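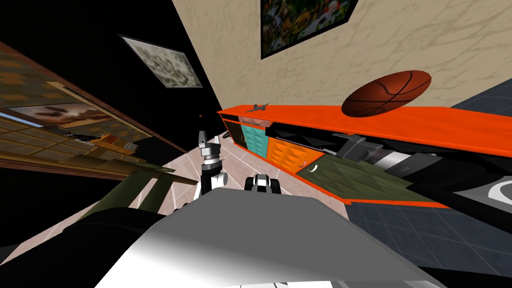 Mugo kitchen cell: setup and upkeep notes

Mugo is the simulated two-arm cell we use for cabinet work at Soltotent. This README covers how to bring the cell up, how to keep it in working order, and what to do when an arm or gripper misbehaves. It does not cover policy training. For that, see the README in the Mudatico folder.

Maintained by Benedito Meireles. Scene assets by Gijs Meijer.
Last revised November 18, 2019.

Contents

cell/ robot model, joint limits, gripper settings
scenes/ room layouts with randomized wall, floor and cabinet finishes
episodes/ 2,058 recorded episodes, 259 of them held out for testing
tools/ startup, homing and check scripts

Starting the cell

1. Load the robot model first, then the scene. If the scene goes in first, the base spawns at the origin and can end up inside a cabinet.
2. Run the homing script. Both arms should settle with no joint at its limit.
3. Open and close each gripper once. Watch that both sides of the gripper reach their stops.
4. Switch to the head view. The front of the body shell should sit at the bottom center, and both grippers should be able to come into view without moving the base. With the left arm raised and the right arm reaching across the cabinet, you should still see the door and drawer handles.
5. Save the start pose. Reset uses the last saved pose and does not ask.

Cabinet and props

Door and drawer finishes are drawn separately, so one cabinet can carry teal, orange and olive-green doors with different relief. Handles also vary in shape and placement. The relief is for looks only. The collision shape of every panel is a flat box, and fingertips may sink slightly into a raised pattern before contact registers.

Props such as the basketball and the toy airplane are placed on the countertop at load. The ball looks stretched in the view. That comes from the wide lens setting, and its mesh is a true sphere. Leave the scale alone.

Routine checks

Run tools/check after any change to the model, and again every 900 episodes. It reports joint drift, gripper travel and any contact between the arms and the body shell. We keep the last 4 reports in cell/logs and delete older ones by hand.

Repairs

Arm shakes at rest: lower the position gain on the wrist first, then the elbow. Do not raise damping on the whole arm.

Gripper closes on one side only: the mimic joint has lost its parent. Reload the gripper file and home again.

Arm passes through the countertop: the contact layer was reset by an Evari export. Set it back in cell/contacts and rerun the check.

Door will not open: look at the hinge limits before touching the gripper force. Several older cabinet files have both limits set to zero.

Known issues

Homing fails if the right arm starts behind the body. Move it forward with the jog tool.
Floor tiles can change color partway across a room where two floor pieces meet. There is no step there, and the base drives over it normally.

Send fixes to Benedito with the scene file and the check report attached.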